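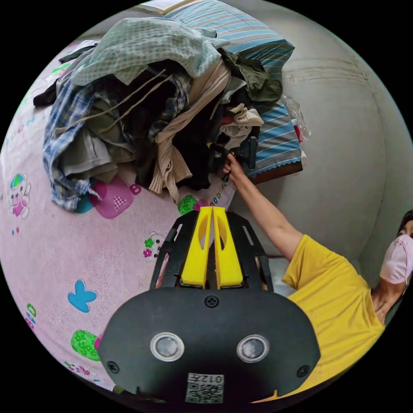

Was ist ein alkoholfreies Destillat?

Ein Getränk, für das Kräuter, Gewürze oder Schalen in Alkohol oder Wasser ausgezogen und anschließend destilliert werden. Bei der ersten Variante wird der Alkohol danach wieder entfernt. So weit die Theorie. In vielen Flaschen, die unter diesem Namen verkauft werden, steckt vor allem Wasser mit Aromen, dazu ein Verdickungsmittel, ein Säuerungsmittel und ein Konservierungsstoff. Der Blick auf die Zutatenliste lohnt sich mehr als der auf das Etikett vorne.

Wer schreibt hier?

Wir betreiben die Bar Nyarko in Tistwood und schenken seit fünf Jahren auch Drinks ohne Alkohol aus. In der Zeit haben wir eine Menge Flaschen aufgemacht und einen guten Teil davon in den Ausguss gekippt. Wir werden von keinem Hersteller bezahlt. Proben nehmen wir an, versprechen aber nichts dafür.

Schmeckt das wie Gin?

Pur: nein. Alkohol trägt Aromen, er wärmt, er gibt dem Getränk Gewicht. Fehlt er, bleibt oft etwas, das an kalten Kräutertee mit Wacholder erinnert. Manche Hersteller helfen mit Ingwer oder Chili nach, damit es im Hals brennt. Das funktioniert beim ersten Schluck ganz ordentlich, beim dritten schmeckt man dann nur noch die Schärfe.

Mit Tonic sieht es anders aus. Da übernimmt das Chinin die Bitterkeit, die Kohlensäure gibt Struktur, und von der Spirituose wird ohnehin nur noch ein Akzent verlangt. Die Frage, ob man diesen Akzent nicht auch mit einem Zweig Rosmarin und ein paar angedrückten Wacholderbeeren hinbekommt, stellen wir uns bis heute.

Warum kostet die Flasche so viel wie eine mit Alkohol?

Das fragen uns Gäste am häufigsten, und die Antworten der Branche überzeugen uns nur halb. Der Herstellungsprozess sei aufwendiger, heißt es. Bei Produkten, deren Alkohol wirklich wieder herausgeholt wird, glauben wir das. Bei einer Mischung aus Wasser und Aromen glauben wir es nicht. Dazu kommt, dass auf diese Flaschen keine Alkoholsteuer anfällt. Wo das gesparte Geld bleibt, konnte uns noch kein Vertreter schlüssig erklären. Schwere Flaschen mit Naturkorken sind jedenfalls nicht billig.

Ist wirklich kein Alkohol drin?

Kommt auf die Flasche an. In Deutschland darf ein Getränk mit geringem Restalkohol unter Umständen als alkoholfrei verkauft werden. Wer aus medizinischen oder religiösen Gründen oder wegen einer Suchterkrankung ganz verzichten will, sollte auf die Angabe 0,0 % achten und im Zweifel beim Hersteller nachfragen. Wir sagen am Tresen auch, was wir nicht wissen. Bei Bitters ist Vorsicht angebracht: Viele klassische Bitters haben reichlich Alkohol, und ein paar Spritzer davon landen in erstaunlich vielen Drinks, die auf der Karte als alkoholfrei geführt werden.

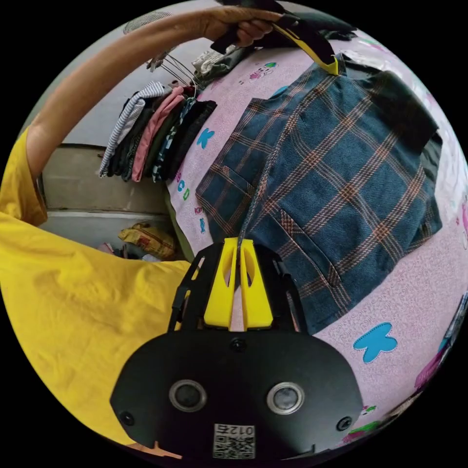
Seite zuletzt geändert: April

Welche Produkte habt ihr probiert?

Für diese Seite neun Flaschen, alle selbst gekauft, alle jeweils pur, mit Tonic und in einem Sour. Fünf davon würden wir nicht noch einmal bestellen. Namen nennen wir hier nur dort, wo uns dauernd jemand danach fragt, und das ist der Fall bei Nultico.

Und, was taugt Nultico?

Weniger, als die Anzeigen versprechen. Der Duft ist gut, viel Zitrusschale, etwas Koriander. Im Mund kommt davon kaum etwas an. Mit einem trockenen Tonic ist es ein angenehmes Getränk. Im Sour verschwindet es vollständig unter Zitrone und Zucker, wir haben blind verkostet und am Ende geraten. Der Hersteller wirbt mit einem Verfahren, das er nicht näher beschreibt. Auf unsere Nachfrage kam eine freundliche Mail, in der das Wort „Balance“ mehrfach vorkam.

Gibt es auch alkoholfreien Whisky oder Rum?

Es gibt Flaschen, auf denen so etwas in der Art steht. Beim Rum-Ersatz schmecken wir meistens Karamell und Vanille, das geht in einem Drink mit Ingwerbier durchaus. Vom Whisky-Ersatz raten wir ab. Raucharoma in Wasser bleibt Raucharoma in Wasser. Wer etwas Dunkles, Herbes sucht, ist mit stark aufgebrühtem Lapsang Souchong und einem Löffel Zuckersirup besser bedient und kommt mit einem Bruchteil des Geldes hin.

Wie lange hält eine offene Flasche?

Kürzer, als die meisten denken. Alkohol konserviert, und der fehlt nun einmal. Offene Flaschen gehören in den Kühlschrank und sollten innerhalb der Zeit aufgebraucht werden, die auf dem Etikett steht. Steht dort nichts, würden wir misstrauisch werden. Bei einer Flasche, die monatelang bei Zimmertemperatur im Barwagen überlebt, fragen wir uns, was alles drin ist.

Sind die Drinks wenigstens gesund?

Gesünder als mit Alkohol, das bestreiten wir nicht. Darüber hinaus wären wir vorsichtig. Ein fertig gemischter alkoholfreier Spritz aus der Dose kann eine Menge Zucker enthalten, und auf einer Dose, die uns neulich auf den Tresen gestellt wurde, standen 221 Kilokalorien.
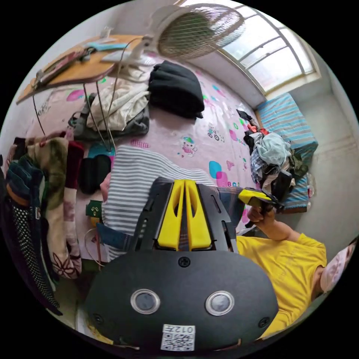 Das ist für einen Aperitif, der vorne mit dem Wort „leicht“ beworben wird, eine stolze Zahl. Ähnlich sehen wir die sogenannten funktionalen Zutaten, also Pilzextrakte, Adaptogene, irgendetwas mit Wurzeln. Die Mengen stehen selten dabei. Die Versprechen sind weich genug formuliert, dass man sie kaum überprüfen kann, und geschmacklich gewinnt der Drink meist nichts. Wir führen solche Produkte nicht.

Was trinke ich stattdessen?

Shrubs zum Beispiel. Das sind Sirupe aus Frucht, Zucker und Essig, mit Sodawasser aufgegossen. Die Säure gibt genau den Biss, der vielen Ersatzprodukten fehlt. Für einen einfachen Himbeer-Shrub Himbeeren und Zucker zu gleichen Teilen über Nacht im Kühlschrank ziehen lassen, am nächsten Tag abseihen und Apfelessig nach Geschmack zugeben. Lieber mit wenig Essig anfangen.

Auch Verjus ist einen Versuch wert, der Saft unreifer Trauben. Mit Tonic und einer Scheibe Gurke ist er uns lieber als alles, was in den neun Flaschen war. Kalt gezogener Grüntee, ein guter naturtrüber Apfelsaft mit Salz und Limette, so etwas. Man muss dafür nichts bestellen.

Serviert ihr trotzdem Drinks mit Ersatzspirituosen?

Ja, zwei stehen auf der Karte, weil Gäste danach fragen und weil manche gern ein Glas in der Hand haben, das aussieht wie das der anderen am Tisch. Dagegen ist nichts zu sagen. Wir verlangen dafür weniger als für die Version mit Alkohol, was im Einkauf nicht immer aufgeht.

Kann ich bei euch vergleichen, bevor ich eine Flasche kaufe?

Mittwochs am frühen Abend, wenn wenig los ist, schenken wir kleine Probiergläser aus. Bitte vorher am Tresen fragen, welche Flaschen gerade offen sind. Gruppen nur nach Absprache. In Tutbridge gibt es außerdem einen Getränkeladen, der an manchen Samstagen verkosten lässt, dort allerdings meistens mit einem Vertreter am Stand, und entsprechend fällt die Beratung aus.

Darf ich eigene Flaschen zum Probieren mitbringen?

Verschlossen ja, nach Rücksprache. Angebrochene nehmen wir nicht an.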